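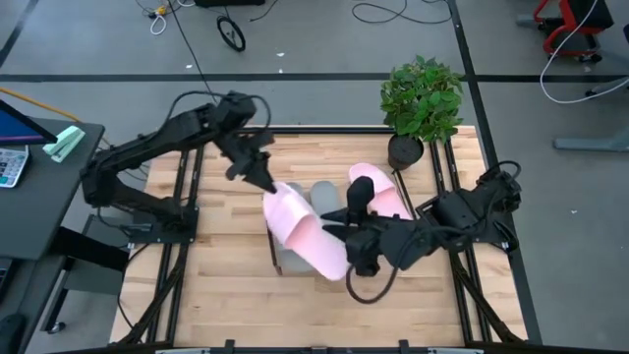

Garrison strength at Karakaya
Defence and Deployments board

drulham_sapper
2018-09-28
The June return gives 1,127 personnel at Karakaya. The ministry statement gives 1,080. Which one is used for the rotation?

KCassim
1,080 is posted strength. The return also counts attached engineers.

muv8
Doesn't work. The engineer detachment from Markham is 122, so the gap should be bigger.

KCassim
Only part of it had arrived by the June cut-off. See note 8 in the return.

muv8
Note 8 covers contractors, not engineers.

drulham_sapper
I read it as both. The wording is poor.

muv8
Then neither total is safe to quote. I've written to the Muvville press desk for the breakdown.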